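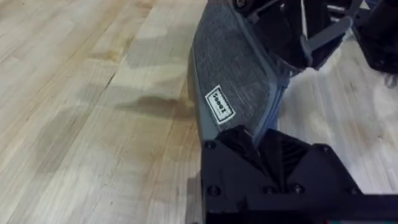

worktop as of this morning, dark mark is left of the middle

Home > Forums > Kitchens > Worktops > Stains and repairs

tallowgate
Right, need opinions before I start sanding. Butcher block top, bought from Sidolis when we moved to Stedby. Dark brown mark plus a fainter greyish one above it. Tried washing up liquid, tried lemon and salt, tried swearing. Last oiled in July. Family coming for dinner tomorrow so obviously I want to fix it now.

brackenend
don't start sanding on christmas eve. put a bread board on it.

mossop_lane
Could be iron. Wet tin or a cast pan left standing, tannin in the wood goes dark. If so sanding takes ages becuase it goes deep. Oxalic acid, gloves, rinse well, let it dry properly, then oil.

tallowgate
Not oak though, pretty sure. Receipt just says "solid block, pale". Is there tannin in beech?

mossop_lane
Not a lot. Hm. Oil then maybe.

Quern77
It's oil. Somebody's put a bottle down and it's crept. Acid won't touch it. Bicarb paste overnight, scrape, repeat. Had the same on mine from chilli oil and it took 2 goes.

mossop_lane
Bicarb darkens some woods. Wouldn't do that without a test on the underside first.

Quern77
never darkened mine

mossop_lane
Yours isn't his.

dunnockfield
What grit were you going to use? 60 will leave scratches you'll be chasing till spring. Start at 120, do the whole board and feather it out, not just the mark or you get a dip. And check that thin dark line next to the stain - if it's a crack, water's getting in and the mark will be back.

tallowgate
Had 60 in my hand, yes. Will look at the line. Thought it was just a glue seam.

brackenend
bread board

Hailu
We paid a firm in Bristine to do ours, £153 for a sand and three coats of oil. Worth it imo. A new top was going to be over £1,000 with fitting.

Quern77
£153 for an afternoon with a sander!! Do it yourself.

Hailu
They moved the hob out as well. Anyway I've seen my own sanding.

tallowgate
OK. Underside test with the bicarb tonight, nothing else till the guests have gone. Dunnockfield, does it matter if I go with danish oil over whatever Sidolis put on it?

dunnockfield
Fine if it's oil underneath. Not if it's varnish. Drop of water on it, see if it beads or soaks in, tho fresh oil beads too so try a worn bit.

Last post December 24, 2018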